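Home > Kitchen and Appliances > Gas and Electric > Replacing an old gas stove, keep gas or go induction?

palomino_k
31 August 2019
Hello everybody. I am reading this forum for a long time but it is my first topic, so please be patient with my English.

We have a small kitchen with a white gas stove which was already there when we bought the apartment. Two of the burners light only with a match now, and the oven takes forever. The repair man wants 135 dollars only to come and look. So my husband and I started to speak about a new one, and immediately we disagreed.

He wants gas again. The shop on our side of Gastham has a Voltetti four burner, 1,327 dollars with delivery, and the old one taken away. I would like induction, because I grew up with an electric stove and I never became friends with the flame. But I am told that for induction we need a new line from the electrical panel, and the building is old.

My questions:
Is it worth to repair a stove of this age?
If you changed from gas to induction, do you regret it?
Can I keep my cast iron pan?

Thank you for reading.

brasspot
Repair it. Matches usually mean a dirty igniter or a bad spark module, and neither one is a big part. Take off the burner cap, clean the little white ceramic tip with a dry toothbrush, let everything dry one night and try again. I did this on my mother's stove and it lights every time now.

The slow oven is a different matter. That is probably the oven igniter and I would leave it to the repair man.

ten_to_six
I don't agree with brasspot. If you pay 135 for the visit and then parts and then labor, you are on the way to a new stove already, and you still have the old one. I did that with a Lamix range two years in a row. In November of the second year the thermostat died also, and I had to cook for the holiday on a camping plate.

Cast iron works on induction, yes. Lift it, do not drag it, the glass can scratch. Any pan that holds a magnet on the bottom is good.

brasspot
With respect, one bad Lamix doesn't mean all old stoves are bad. The simple ones with no electronics live very long.

palomino_k
Thank you both! I cleaned the tips as brasspot said. One of the two burners lights now, the other one still not. So it is half a success.

I did the magnet test also. The cast iron is good, the small pot for milk is good, but my two favorite pans are aluminum, and the magnet falls down. I was a little sad about it.

marrowfat
I can speak for the other side, as we went back from induction to gas. My wife is left-handed and she disliked the touch panel very much, it reacted to every drop of water. With a real knob you feel where you are and you don't need your glasses. I think people should ask about the controls before they ask about the heat.

For the general type I mean, white, gas, knobs on the front panel:
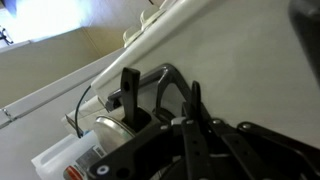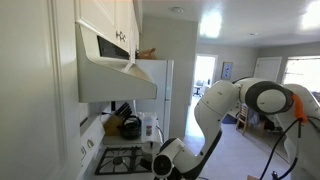
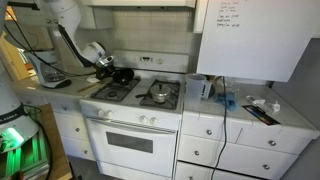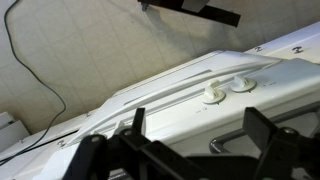
The knobs are what I would pay for. On some of the newer models they went to a flat control on the gas stoves too, and I think it is a mistake. When you are in the shop, push each knob and turn it slowly from high to low. If it feels loose in the shop, it will be worse after one year at home. Ask also if the knobs pull off for washing, and if you can order single ones later. We paid more than I want to write here for one knob from Gilchrist.

Second thing, look at the grates. Heavy ones stay in place when you push a pan across them, but they are hard to lift if you have bad wrists. My wife asked the salesman to let her lift one before we paid. He was surprised but he allowed it.

ten_to_six
The touch panel is a fair point, I give you that. But there are induction ranges with knobs. Not many and they cost more, but they exist.

My reason for leaving gas was the air. We have no hood that goes outside, only the kind with a filter that blows the air back into the room. With gas the window was wet every evening in winter. With induction it is better, although when I boil pasta the steam is of course the same.

marrowfat
Yes, without a real hood I would think twice also. We have one to the outside, so I forgot to mention it.

palomino_k
We have no real hood, only a window, and it is on the other wall. I didn't think about this at all. My husband read your messages and he is now less sure - but he says that he will miss the flame for roasting peppers.

drumlin
Roast them under the broiler, it's the same and you clean less.

Before you argue more, ask an electrician about the line. Everything depends on that. In our building the panel was full and the owners' meeting had to agree to a bigger one, and this took longer than everything else together. Our neighbor bought her range first and asked after. It stood in her hallway in the box for 3 months.

brasspot
Agree with drumlin, first the panel. And for the burner that still doesn't light, change places of the two caps. If the problem moves with the cap, you only need a new cap. If it stays, it is the electrode or the wire. Turn the power off at the breaker before you touch the wire, please.

palomino_k
I changed the caps and the problem stays in the same place. So it is the wire or the electrode.

The electrician can come in 2 weeks. Until then we use the match for one burner and the oven is only for Sundays, as it needs so long. I asked in the shop if they hold the price of the Voltetti and they said yes, until the end of the month, but they didn't want to put it on paper.

ten_to_six
Get it on paper. Or at least an email with the model number in it.

palomino_k
I will write to them tonight. One more question, is it normal that they ask for a deposit only for delivery?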